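Hi all,

Catching up on the thread about the old Testdale institute building, and I can add a bit on the chemistry wing. Somebody wrote last month:

> Does anyone know if the Hallier drawings for the chemistry wing
> survived? The handbook says the foundations were laid in August
> but the brick order, 2,000 to start with, is dated before that.
> Were they building before they had approval? 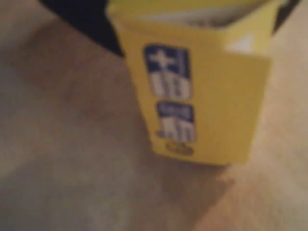
The Hallier drawings did survive, or at least 196 sheets of them did, and I spent three afternoons going through the lot. They've been refolded so many times that the creases have eaten half the dimensions. I've been sorting my copies at home by floor, and the basement ones have ended up next to a yellow carton standing at a tilt on the beige floor, so that's my filing system for now – don't tell the archive people!

As for the brick order, I think it was for the boundary wall. The sum is much too small for a wing that size, and the delivery note says "road side," where there was never anything but the wall and a gate.
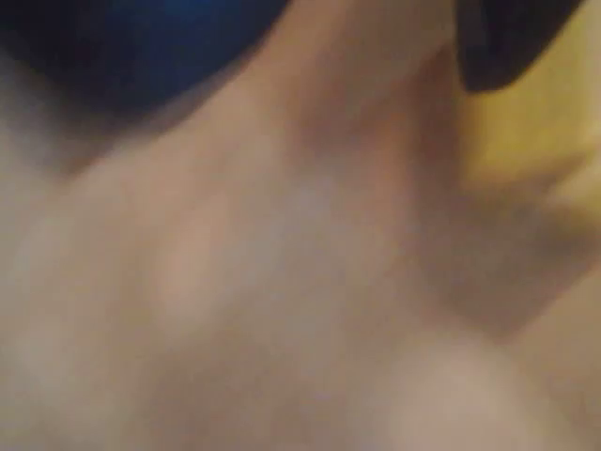 The approval question is messier. There are two sets of basement plans, and the later one adds a whole row of storage rooms under the lecture hall (my guess is for acids, going by the drains). I compared the title blocks, and I still can't read the month on the second set.

Some 300 feet of drain got rerouted between the two versions, which must have hurt. The contractor, Kondport, sent a pretty grumpy letter about it.
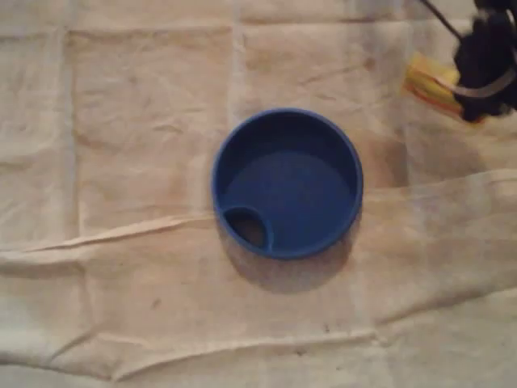

Blue plastic piece on the creased cloth

Does anybody have the Mitsotakis-Vlachou survey of the building? It was done before the east stairs came out, and I'd love to know if the basement rooms match the first plan or the second. I only have the index page, 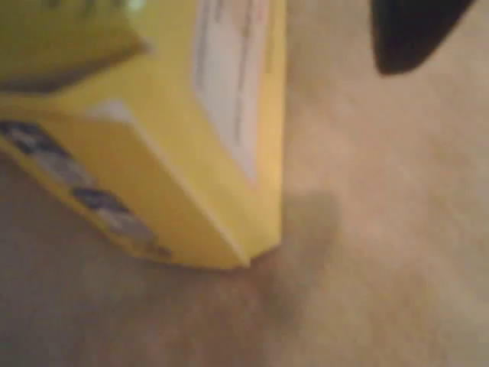

and the index lists a cellar section that my library's copy doesn't include. If you've got it, a phone snapshot would be plenty. I can swap you the Kondport letter, all four pages of grumbling.

More when I get through the roof sheets.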